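Lornari Household Service: Gallery

Lornari is offered by Hinix to serviced residences, student housing and assisted living providers. The service supplies a two-armed humanoid robot, the task library that runs on it, and a named support engineer for the length of the agreement. Agreements run for 3, 6 or 12 months.

The pictures on this page come from the bedroom module, which covers folding small items, transferring laundry to a basket and clearing light debris. The module was prepared at our Ridstead site under the direction of Siobhán Mac Mathúna, Head of Residential Applications, and is included in the standard agreement at no additional charge. Prospective clients may request a demonstration in one of their own furnished rooms. 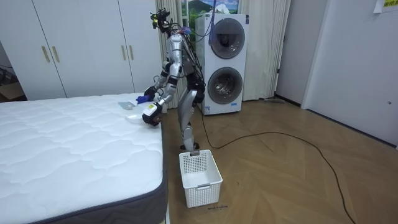
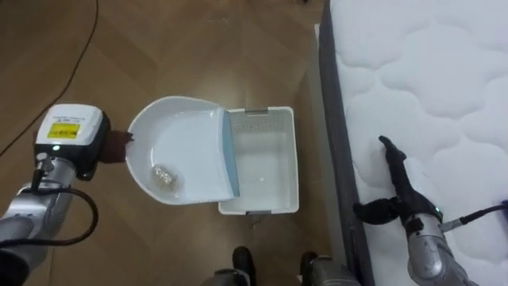 Bedroom module, Ridstead. First picture: small cloth items at the corner of the mattress. Second picture: dustpan held over the basket.

Each task in the library may be scheduled singly or as part of a room sequence. Clients set the order of tasks through the Niven console, and a supervisor may pause a sequence at any point. Hinix recommends that a member of staff remain on the same floor during the first 500 hours of operation. Training for supervisors is provided by Ebenezer Bawa and takes place at the client's premises in the morning, with a practical session after lunch.

Rooms are assessed before delivery. The assessment records floor type, bed height, door widths and the position of electrical outlets, and a written report is issued to the client. Requests for an assessment should be addressed to Ross Crichton, Client Services. Applications received before the end of October will be considered for installation in the following quarter.

Related items
Niven console: guide for supervisors
Kitchen module gallery
Preparing a room for assessment
Crescencio Mendoza appointed Director of Field Support
Lornari service terms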